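Vatmont Standgate Cricket Bat, Short Handle

Print this page | E-mail to a friend
Shares 40 | Comments 6

English willow, grade 2. Mid-to-low sweet spot, full spine, slight concave behind the edges. Built for league players on slower pitches, matting wickets too. Most of our US customers play on matting so that's what we had in mind when picking the profile.

Weights from 2 lb 8 oz to 2 lb 11 oz. Tell us what you want in the order notes and we'll get as close as we can from the rack. No promises on an exact ounce, willow is willow. If we're more than an ounce off we'll e-mail before shipping.

Handle is 12-piece cane, semi-oval, fitted with one Musedska chevron grip. Second grip is extra, put on free if ordered with the bat. Round handles on request, add a week.

Comes unknocked. Needs linseed oil, two light coats, face and edges and back, keep it off the splice. Lay it flat overnight between coats. Then the mallet. Start soft, work up, don't hit the edges square on, roll them over at an angle. Five or six hours is normal. After that old balls in the nets, then new ones. Bats cracked at the toe from skipping this are not covered, please dont ask.
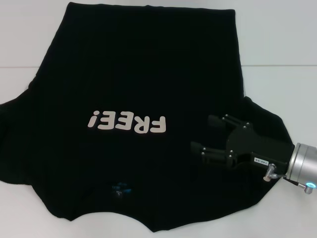
Or we do the knocking in. Machine first and then by hand, anti-scuff sheet and toe guard included. Adds four working days, more in April and May when everybody wants one at once. Tick the box at checkout.

Price: $255 bat only. Junior version is a seperate listing (sizes 4, 5, 6 and Harrow). Long handle currently out, next batch due October.

What's in the box: bat, padded full length cover, care card. Oil and mallet not included.

Returns: 30 days if unused, no oil, no tape, no ball marks. Stickers still on. Once it's been knocked in by us it's yours unless there is a fault.

Warranty: handle breaks within 12 months, one free rehandle, you pay shipping to us. Surface cracks on the face are normal in play and don't affect anything. Send pictures if not sure.

Older model with the orange stickers was the Ding. Same clefts, higher swell, lighter pickup. A few left in 2 lb 7 oz, ask. People coming from the Ding usually find the Standgate bottom heavy for the first couple weeks. Try it in the nets before a match if you can.

Club orders: six bats or more, 10% off, mixed weights fine. Team bags and pads can go on the same invoice.

Stock code 1725-SH. The long handle is 1678-LH, don't mix them up on the club form.

Ships from our own store room, usually next working day. Orders in by 2 p.m. go sooner. No PO boxes for bats, carton is too long.

Print this page | E-mail to a friend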